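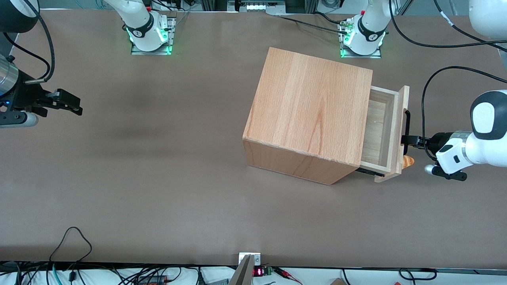 Pflege und Instandsetzung von Schubladen aus unbehandeltem Holz

Die folgende Anleitung richtet sich an die Nutzerinnen und Nutzer der Lehrwerkstatt Lilport sowie an Einrichtungen, die Kleinmöbel aus Massivholz in eigener Verantwortung unterhalten. Sie gilt für Schubladen mit Holzführung. Für Auszüge mit Metallschienen ist das gesonderte Merkblatt heranzuziehen.

Benötigtes Material

Schleifpapier der Körnung 400
Schleifklotz aus Kork
weicher Pinsel und fusselfreies Tuch
Kerzenwachs oder farbloses Hartwachs
Bleistift, Winkel, passender Schraubendreher

Vorbereitung

Die Schublade wird vollständig entleert und waagerecht aus dem Korpus gezogen. Lässt sie sich nur mit erheblichem Kraftaufwand bewegen, ist von Gewalt abzusehen. In feuchten Monaten quillt Holz quer zur Faser; häufig genügt es, das Möbel 6 Tage in einem trockenen, mäßig beheizten Raum stehen zu lassen. Anschließend werden Laufleisten und Unterkanten mit dem Pinsel von Staub befreit.

Druckstellen ermitteln

Die Unterkanten der Seitenwände werden mit weichem Bleistift schraffiert. Danach ist die Schublade mehrmals einzuschieben und wieder herauszuziehen. Wo der Strich verwischt ist, liegt die Kante zu stramm an. Nur diese Bereiche werden bearbeitet – stets in Faserrichtung und mit geringem Druck.

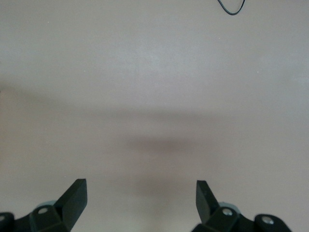

Wann ist eine Fläche ausreichend geschliffen?
Sobald die Fingerkuppe beim Darüberstreichen in beiden Richtungen keinen Widerstand mehr spürt und die Schublade unter leichtem Zug gleichmäßig läuft.

Wachsen der Laufflächen

Das Wachs wird dünn und ohne Unterbrechung aufgetragen und mit dem Tuch auspoliert. Überschüssiges Wachs bindet Staub und ist zu entfernen. Speiseöle sind ungeeignet, da sie verharzen können. Nach Angaben unserer Werkstattleiterin Babita Malhotra hat sich eine Wiederholung alle 9 Monate bewährt; stark beanspruchte Schubladen werden jeweils zusätzlich im Mai geprüft.

Griffe und Vorderstücke

Griffschrauben sind handfest anzuziehen. Dreht eine Holzschraube durch, wird das Bohrloch mit einem eingeleimten Hartholzdübel verschlossen und neu vorgebohrt.
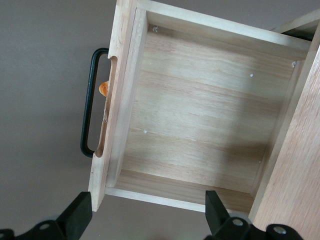
Der Leim muss vor dem Vorbohren vollständig abgebunden haben – maßgeblich ist die Angabe auf dem Gebinde. Ausgefranste Kanten werden nicht abgerissen, sondern mit einem scharfen Messer zur Fläche hin beigeschnitten und leicht verschliffen. Der Schleifstaub ist vor dem Wiedereinsetzen zu entfernen.

Rückfragen nimmt Bartosz Zieliński während der Öffnungszeiten der Lehrwerkstatt entgegen.

Stand: 13. August 2025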